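Subject: Re: [kitchen-share] Cups and tumblers, what are we keeping? 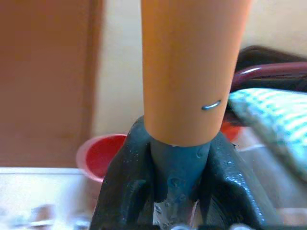 Thanks for getting the cup question going. I went through the shelf at Hattar Street after tea last night and have put my answers under your points. I've also added a bit about the cupboard at the end, as that seems to be what everyone is really waiting on.

On the last message, the Riltmont house wrote:

> Hi all,
> We have far too many cups between the two kitchens and not
> enough shelf. Before the September swap can everyone say:
> 1. Which cups get used.
> 2. Whether we still want the coloured ones.
> 3. What to do with tall things that don't fit the
> Kevusel racks.
> We can take one box at our end but no more than that.
> Please reply to the list and not to us directly, we lose
> track otherwise.

1. The red cups get used every day, mostly for tea and mostly by the early crowd. I'd keep all of them. They're easy to spot when they've been left on a windowsill and they stack if you don't force them. The glass ones hardly leave the shelf and three of them are chipped at the rim, so those are going in the bin, wrapped in newspaper. The 600 mL plastic ones with lids can go to you if you have room. I've only found lids for half.

2. Yes, keep the coloured ones. I know there was a push to have everything white so it looks tidy, but white mugs wander off to people's rooms and don't come back. We bought 16 of them the year before last and there are 6 left. I'm not keen on buying more.

3. The tall things are harder. The Kevusel rack has a fixed top shelf, and anything much higher than a mug has to lie on its side and then rolls out when you open the door. I tried taking the shelf out, but the pegs are glued. My suggestion is that tall tumblers, the vases and the spaghetti jar all go on the bench end near the wall, on a tray, and we leave the rack for mugs. If your kitchen wants the second rack you're welcome to it — it's only holding tea towels here.

Now the cupboard. The left door still catches at the bottom and somebody has been lifting it by the handle, which has loosened the top hinge. Please pull it from the edge until it's fixed. I rang Skerkov about a new hinge and they have the right size in stock, but they don't deliver one hinge, so it will have to wait until someone is driving out that way. If you're going, reply here and I'll give you the old one to match it against.

A few smaller things while I'm at it:

The drainer goes back on the left of the sink. It was moved for the painting and never moved back.

Cups with a tea stain inside come up well with bicarb and a damp cloth. Leave the steel wool alone, it has taken the glaze off two already.

I'll pack your box next weekend and leave it by the back step. If there's something of yours on our shelf that you want kept out of the swap, put masking tape on the base before then with your room number on it.

Cheers from the Hattar Street kitchen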